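# Mon mot de passe dans une liste, entre deux inconnus

J'ai passé mon lundi soir à changer des mots de passe, activité que je classe juste après le détartrage de la bouilloire.
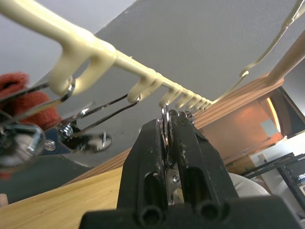 Comment sait-on que ses identifiants ont fuité ?

En général, par un courriel du service concerné, envoyé longtemps après et rédigé par quelqu'un qui tient beaucoup au mot « incident ». Le mien venait de Hamadgate, un forum de randonneurs où j'avais ouvert un compte pour poser une seule question sur des chaussures. Il m'apprenait que « certaines données » avaient pu être « consultées par un tiers ». Consultées, comme à la bibliothèque.

Le fichier contenait 1 109 comptes. C'est minuscule, la presse ne se déplace pas pour si peu. J'ai quand même eu un petit pincement en pensant que quelqu'un, quelque part, connaissait ma pointure.

J'en ai parlé à Leszek Sobczak, avec qui je partage un bureau et qui a fait de l'administration système dans une vie antérieure. Sa première question a été : « Tu l'utilisais ailleurs, ce mot de passe ? » J'ai répondu que non, puis j'ai réfléchi, puis j'ai demandé ce qu'il entendait par ailleurs.

Ailleurs, il y en avait environ dix. La boutique de thé Tikis, l'abonnement aux piscines de Brerby, une vieille messagerie que je croyais fermée et qui, elle, ne m'avait pas oublié. Et deux services où traînait encore ma carte bancaire, ce qui a nettement accéléré la soirée.

La méthode de Leszek est simple : on commence par la messagerie principale, parce que c'est elle qui reçoit tous les liens « mot de passe oublié ». Ensuite la banque, ensuite ce qui connaît la carte, et le reste quand on a le courage. J'ai installé un gestionnaire de mots de passe, qui m'a proposé des suites de caractères évoquant un chat couché sur le clavier. J'ai activé la double authentification partout où elle existait. La boutique de thé la propose — pas la piscine.

Le plus long a été de supprimer le compte du forum. Le bouton existe, au fond du menu « Préférences », sous le choix du fuseau horaire. Pour confirmer, il fallait répondre à une question secrète : le nom de mon premier professeur. J'avais mis Dhillon. Refusé. Avec une minuscule, accepté.

Depuis, je reçois des messages d'un certain Svetozár Machala, qui prétend m'avoir filmé à mon insu et réclame 2 bitcoins. Il cite mon ancien mot de passe dans l'objet, avec une faute de frappe. Leszek dit de ne pas répondre et de signaler. J'ai signalé.

Il me reste la vieille messagerie. Elle veut m'envoyer un code sur un téléphone que j'ai rendu à l'opérateur en août.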